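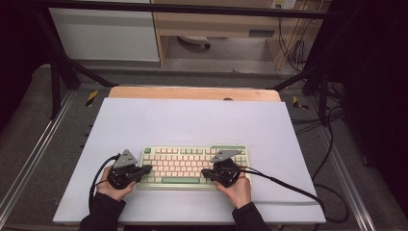
Vatton has been in closed testing since September, and the company behind it, Zulenstead, is now opening the television streaming service to regional broadcasters outside its home market. The first to sign is Hirncombe, a local station group that will put its live channel and a seven-day catch-up library on the platform.

Séverine Hoarau runs distribution at Zulenstead. She spoke by phone on 6/3/22, a few hours after the Hirncombe agreement was announced.

"We had 600 households in the test," she said. "The plan was 1000, but we stopped adding people when we found a problem with the program guide. It showed the wrong start times for anything that ran past midnight. I didn't want more people seeing that."

The guide has been rebuilt. Hoarau said the work took longer than she would have liked, partly because each broadcaster sends its schedule in a different format and some still send a spreadsheet by email. Hirncombe was one of them.

"They were very polite about it when I asked for something else," she said.

Vatton carries 187 channels at present, most of them small. Viewers can watch live, go back to the start of a show that is already on, or pick something from the past week. There is no recording feature. Hoarau said recording rights were the hardest part of every negotiation and that the company decided to leave them out of the first contracts.

"If you ask for recording, you add months. You have to go back to every producer who sold the station a show. With catch-up, most stations already have the rights because they run it on their own websites. So we started there."

Ruairi Baird, head of programming at Hirncombe, joined the call for the second half. He said the group had looked at building its own app and dropped the idea after seeing what it would cost to keep it working on older TV sets.

"We make a local news show, a high school sports show, and a lot of council meetings," Baird said. "We don't have people who can fix an app on a ten-year-old television. We have two engineers, and one of them is usually up at the transmitter."

Under the agreement, Hirncombe keeps the right to sell the ads in its own live channel. Zulenstead sells the short spots that run before catch-up shows, and the two split that money. Neither would give the percentage. Baird did say that he had asked for a limit on the number of ads before a news clip and that the limit is one.

The service will cost viewers 10 dollars a month. Asked whether people would pay that for channels they can mostly get with an antenna, Hoarau said some would not.

"There are places in the Hirncombe area where the antenna signal is bad — behind the ridge, mainly. Those people have been on cable, and cable there has gone up every year. We think they're the first customers. After that it's people who moved away and still want to see the local games."

Baird agreed about the games. During the football season, he said, the station gets more mail from former residents than from current ones. Out-of-area viewing is allowed for shows Hirncombe produces itself. Syndicated shows will be blocked outside the broadcast area, and a notice will appear in their place.

The billing system was supplied by Boutros, which also handles customer support calls in the evening. Hoarau said support would move in-house if the number of subscribers made it worthwhile, but she would not say what that number was.

She also would not name the next broadcaster. Talks are open with several station groups, she said, and one of them has asked for a kids' profile with a PIN before it will sign. That feature is being tested now.

Baird's own request is still on the list. He wants the council meetings split by agenda item, so that a viewer can go straight to the vote on a road or a school. "Some of those run four hours," he said. Hoarau told him it was planned for the second release, and he asked her when that would be. She said she would send him a date.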